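Leave the young drivers in their seats

Sun 29 March

Every spring the same talk comes back to the paddock. A young driver has two bad weekends, and people who have never sat in a racing car begin to say who should replace her. This year it is Beril Uçar of Altton, and I want to write some words in her defence.

I should say first that I have no connection with Altton. I follow the touring car series because my uncle took me to Penditz when I was small, and I never stopped going. I have seen many drivers arrive with big hopes and leave after half a season. In most cases I think the team lost more than the driver did.

Uçar is in her first year at this level. She qualified 17th at the opening round and finished 10th, and I did not hear much praise for those seven places. Then came Penditz, where she touched the wall in the second race and brought out the safety car. Since that day the comments are only about the wall.

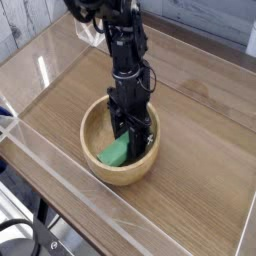 What a team can see and we cannot

From outside we judge with the result sheet. The engineers have much more. They know if the driver was saving her tyres because she was told to do it, and if the brakes were too cold after a slow lap behind traffic. When Şengül Ekinci still ran her own team, she was asked on local radio why she kept a driver who had no points. She answered that she did not pay him for points in the first year, she paid him to learn where the car was bad. I was annoyed by this answer then. I was a supporter and I wanted points. Two years later the same driver was winning for Ekinci, and I had to change my opinion.

There is the question of money, of course. Zandent has its name on both Altton cars, and a sponsor wants to be seen at the front. I understand it. But a sponsor who comes for one season and demands a podium in May has chosen the wrong sport, or at least the wrong team.

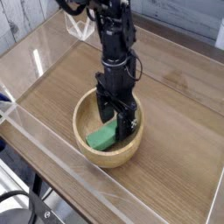 Green block in a wooden bowl, with the gripper lowered into it.

The name I hear most often as a replacement is Sheyla Quispe. She is very fast, and I enjoyed her races in the junior series as much as anyone. Still, I do not see how it helps her to be put in a car in the middle of the year, with no winter testing and with a mechanic crew she does not know. If her first weekends are also bad, will we ask for a third driver?

My friend Perihan Kırmızıgül disagrees with me on this, and we have argued over it during many train journeys home. She says racing was always cruel and the good ones survive. Maybe it is true for the very best. But a grid is not made only from the very best, and some of the drivers I liked most needed 67 races before their first win.

So I would ask Altton to say clearly, before the next round, that the seat belongs to Uçar until the end of the season. It would cost them nothing, and she could go into the first corner thinking about the corner.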